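Brarkura walking notes, February. A few posts on how I pack for two days on foot, as I said I would do this after the last trip.

The route is the old post road from Stosia to Brarkura, 30 km with a night at the hostel in Lūse. Sixteen on the first day, the rest on the second. It is not hard walking, but it is wet for most of the winter.

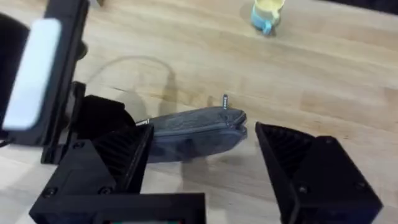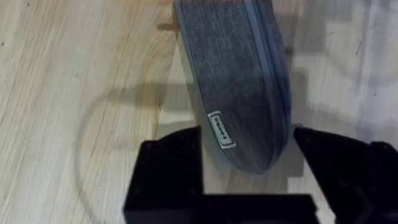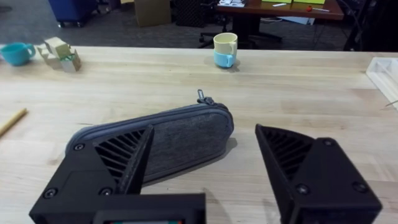 Most of what goes wrong on a short walk goes wrong with the feet. I have done this road in boots, in trail shoes and once in wellingtons, and the boots win in February and lose by May. Whatever you wear, take the insoles out the night before and look at them. A grey fabric one like the one in the pictures is easy to check: run a thumb along the edge trim and down to the rounded tip, and feel for anything lifting or lumpy. A lump you can barely feel with your hand will be a blister by Lūse.

Socks next. Two pairs for walking and one for the evening. The evening pair never goes outside. I used to carry more and they all ended up damp in the same bag.

Small things go in a zipped pouch. Mine has plasters, a needle, a short roll of tape, spare laces, a pencil and the hostel money in cash. The hostel does take cards now but the machine was off both times I stayed last winter.

I keep the pouch at the top of the bag, under the lid. If you have to unpack in the rain to get at a plaster you will tell yourself the heel is fine and keep walking.

Bag: a Postero day pack, nine years old. The hip belt has been restitched twice and one of the side pockets has a hole in it. I don't put anything in that pocket. I would not buy a bigger pack for this road, you only fill it.

Weight. I weighed everything except food and water on the kitchen scales before the last trip and it came to 1,949 grams, without the pack itself. The waterproof is the heaviest single thing, then the jumper. I left out the camp mug this time and didn't miss it.

Food is simple. Bread, hard cheese, two apples, something salty for the afternoon. The shop in Stosia opens at seven in the morning and has rolls from half past. There is nothing to buy between there and Lūse. The kiosk at the ford is still marked on the older map but it has been shut for years.

The first stretch out of Stosia is the dull part. You follow the tarmac past the timber yard and the water tower, then turn left at the bus shelter on to the track. The sign is on the far side of the shelter, so you only see it if you are coming the other way.

After the turning it is forest until the river. The ground is soft and the ruts fill with water, so keep to the bank on the right where the roots hold it together. There are planks over the two worst places. One of them tips if you stand on the end.

Someone asked about the ford. There is a footbridge now, upstream, through the gate. It adds ten minutes. I take it every time between October and April, however low the water looks.

Lūse hostel: four rooms, a drying cupboard, a stove in the kitchen and plenty of hot water until nine in the evening. Ask for the room at the back, the front one gets the lorries. Stuff your boots with newspaper before you eat, then change the paper before bed. There is normally a pile of it by the stove but I bring a few sheets of my own in case.

Second day is shorter and higher. You climb out of the village behind the church and stay on the ridge nearly all the way to Brarkura. It's open up there, so if there's wind you will have it for three hours — hat and gloves in the coat pockets before you start.

The old milestones begin along the ridge. Most have lost their numbers. The one by the larch plantation still has a post horn cut into it, quite low down, on the side facing away from the path.

In Brarkura the path comes out behind the station. The bus back to Stosia goes at ten to four and the next one is after six. The waiting room is heated. There is a bakery across the square that does soup until it runs out.

I'll put the map references up when I have checked them against the new edition. The one I posted for the footbridge last year was wrong, it puts you in a field on the south side. Use the gate.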